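3.2 Keeping the hand-held gripper in working order

Our cloth-handling station at Skulludby uses a hand-held gripper that we call Odance. It has two black fingers with rubber pads at the tips, and an operator carries it through each grasp while the camera on the tool records. We expected the recording side to take most of our care. The pads took far more, and we came to enjoy the work, as small changes at the fingertips show up so clearly in how a garment lifts!

Setup starts with the pads. Angus Ellery closes the fingers slowly on a strip of plain paper and pulls it out by hand. If the paper slides more freely on one edge than the other, the pads are not meeting flat, and the finger on the loose side is backed off and seated again. He then wipes both faces with a damp cloth and lets them dry in the open position. A new pair of pads goes through this check twice, once when fitted and once after the first practice session – fresh rubber settles a little under load.

Thick, padded clothing is where a poor setup is easiest to feel. A quilted dog coat with a ribbed collar gives the pads several different surfaces to deal with: stitched padding, stretchy knit, a fleecy lining and a strap with a metal ring.

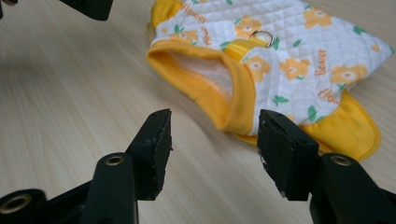

With a well-seated pair the operator can take the collar edge in a light pinch and keep it. With a badly seated pair the knit rolls out sideways, and the natural response is to squeeze harder, so wear builds up on the same corner that was already doing too much. Matilde Godinho was the first to spot this loop, and her fix was wonderfully simple. Scuffed pads are now swapped left for right at the end of a session and replaced as a pair after four sessions, even when one of them still looks good.

The finger joints need less attention. We check them for side play before each session and tighten them by hand only, then run six empty open-and-close strokes to feel for any catch. Lint is the usual culprit, and a soft brush clears it.

Figure 2. Odance at the tabletop with a quilted dog coat, collar toward the fingers.

The same routine was later taken up at Bondport, where the table is lower and the operator sits. Two items had to change there, the angle of the wrist and the place where the spare pads are kept. Everything else carried over as written.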